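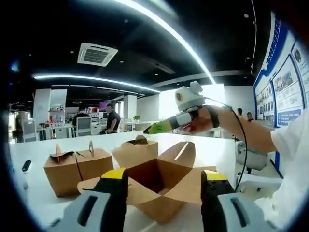

Surely you should fix the clocks before you touch the planner, a reader wrote under my January post, and then asked why I was still interpolating gripper width at all. Fair question. I had spent two paragraphs of that post complaining about grasps that closed too early on the cardboard and hadn't once mentioned timestamps.

So I went back and looked at the timestamps. Our logger, which is called Zokness and is mostly my fault, writes the camera stream and the finger width to separate files. Each file gets the time the message arrived on the host. When the disk is busy, images arrive late and width readings don't. The converter then pairs each image with the nearest width reading and carries on without a warning.

In the worst session the gap was 76 milliseconds. For picking up something rigid you could probably live with it. A takeout box has thin walls that bend as soon as the fingers touch them, and the flaps go their own way, so the training data was showing the policy fingers that were still open next to a width that said they had closed. It learned what we gave it.
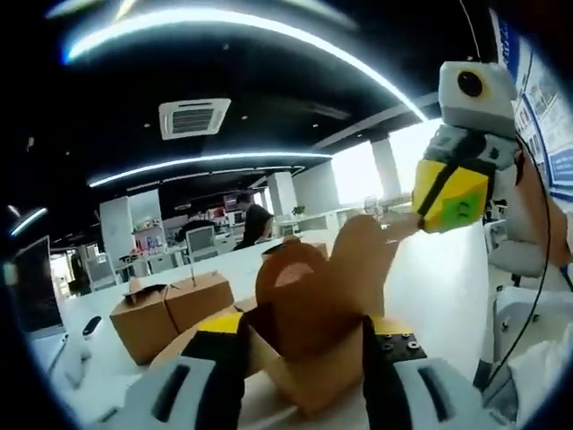
Thandeka Matlala
19 Aug 2021 -- filed under tooling, perception

The fix has two parts. The first is boring: stamp every message at the source and keep the arrival time as a second column, so the two can be compared later. I changed the converter to stop if the difference goes over a limit you set in the config. Mine is 90 milliseconds on arrival delay, and the pairing itself now uses only the source time.

The second part was for the data we already had. I wrote a small script that estimates the finger gap from the images using the yellow on the fingertips, then slides that curve along the logged width until they line up. One offset per episode. It needs at least one clear open or close, and it does badly when a flap hides a fingertip.

I ran it over all 3,934 episodes in the Calvo set. It refused 457 of them because the match was too weak, and I've left those out of training for now. I looked through a few by hand and most had a flap across one finger for nearly the whole clip. A couple had no width file, so that's a different bug.

Retraining on the shifted data is running on the Burnthorpe machine. I don't have grasp numbers yet and won't guess at them. The replay viewer already looks better -- the width plot drops when the fingers move, where before it dropped a little ahead of them.

Still to do: bright windows upset the color threshold, and the script assumes the offset stays constant within an episode. I'd like to check that on the longer clips before anyone else uses it. The converter change is merged. If you pull it, delete your cached index first or it will keep reading the old column.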